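Mindari Infusion Label Set: Data Card

Version 2, September release. Maintained by Ozan Karabulut and Dulce Ponce, Ustetmont.

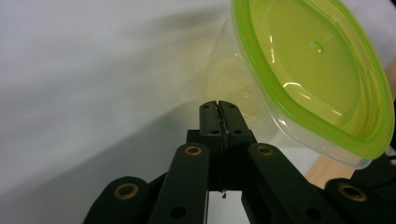 The set holds 693 short records on how injectable cancer drugs are described in product labels: route, dose interval, dilution, storage and listed side effects. Each record covers one drug and one approved use, so a drug with several uses appears several times. Container type is a coarse field. A vial, a prefilled syringe and a bag each have a code, and anything else, down to a transparent plastic food container like the one hanging tilted at upper right, would be entered as OTHER. Closure type is not recorded.

Fields
drug_id, use_id, route, interval_days, diluent, container, storage, effects_text

Source text was split by section and read by two coders. They disagreed on 117 records, mostly over interval_days where the label allows two schedules. Jafarzadeh rules were applied to these - see notes/rules.txt. The effects_text field runs up to 4000 characters and is not cleaned.

Known gaps
13 records have no diluent value.
Pediatric dosing is left out.
Stistberg codes from version 1 no longer match.

Not for use in dosing or patient care. Send corrections to Dulce Ponce with the drug_id and use_id.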